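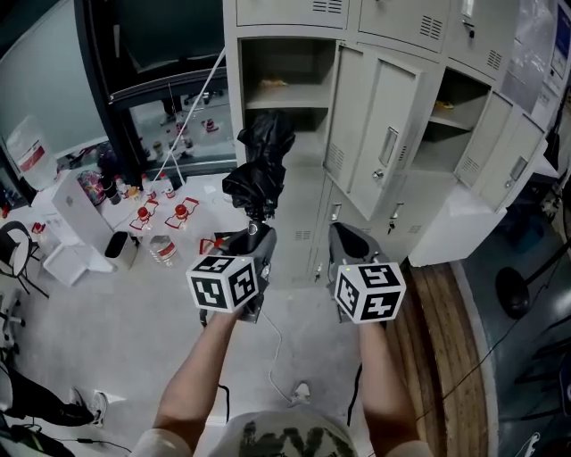

House rules for recording with hand-held grippers in a shared room: what do you write down?

Posted by tidybench in Data Collection and Safety, Jul 28, 2024

Dear all, I am preparing a page of rules for our recording place and I would be glad to read how other groups do it. We are a small team at Wurnon and we collect demonstrations with hand-held grippers, one in each hand, with the marker cubes on them. The task at the moment is the lockers: take the black plastic bag, bring it to an open compartment, put it inside, close the door. Later the same data must serve for a two-arm robot in our office in Kustonport.

Until now we have 2,836 recordings and almost no written rules. The new operators learn from the older ones, and so every person has a slightly different habit. One closes the door with the tip of the gripper, another pushes with the side of it. One leaves all the doors open at the start, another only the door which is needed. I do not know which of these differences are good for the data and which are only disorder.

There is also the matter of the room. Cables lie on the floor between the table and the lockers, and the operator looks at the hands and not at the feet. My colleague says that we do not need a safety rule, as there is no moving robot at this stage. I do not fully agree, but I could not find a standard which speaks clearly about a person who carries the grippers.

So I would like to ask for three things. What do you fix before each recording and what do you leave free? Do you have a rule for the floor and the cables? And what do you do with other people who come into the view of the camera?

I thank you in advance for your patience with my English.

2 replies

kettle_and_clamp

We have a similar task (cupboards, not lockers) and we wrote our page last October, after a long time of doing without. I give you the parts that survived.

For the start of a recording, fix what the robot will not be able to solve. If your robot cannot turn a key, then the locker must be unlocked before the start and the key must be in the same condition each time, either taken out or left in the lock. Decide it and write it. Doors are different. We leave the doors in different positions on purpose, but the operator picks the position from a list, so that it is not always the position which is comfortable for the right-handed people.

For the bag I would be careful. A crumpled bag never has the same shape twice and this is useful for you, so please do not make a rule that it must be folded. The rule we have is about the grip: the jaws must be fully closed on the material before the hand moves away, and if the bag slips you continue and recover it, you do not stop the recording. Mark it as "recovered" in the notes. We used to delete these and we regret it.

The marker cubes must not be covered. A loose bag goes easily in front of a cube. We ask the operator to keep the held object away from both cubes where the task allows it, and we check the tracking every 20 recordings. When a cube was moved or knocked, you calibrate again, also if it looks right to the eye. We lost a full afternoon to a cube which was turned by a very small angle.

Pushing a door with the side of the gripper: forbid it, if your robot has a different body behind the fingers than the hand-held one. If the shape is the same, allow it, but then all operators must know that it is allowed.

About the floor, your colleague is right that it is not robot safety in the strict sense. It is ordinary workplace safety and you can treat it like this. Ours says:

Before the first recording of the session, walk the route once with empty hands.
No cable crosses the route. If it must cross, it goes under a cover.
The cable of the gripper itself stays behind the forearm and has enough length for the highest compartment.
Break after 60 minutes, also when you feel well.

The break was added for the wrists. The grippers do not feel heavy in the first minutes, but with the arms forward for a long time it is another story.

mughal_lab_guest

Just put tape on the floor and tell people not to walk there. We use the Flelloseo checklist with small changes, it is good enough. For the people in view we blur faces afterwards, but legs and shoes we leave. Ask them for consent in writing anyway, before you record and not after.

Also keep the table the same or change it a lot. A little bit of change is the worst in my opinion, but I have no numbers for this.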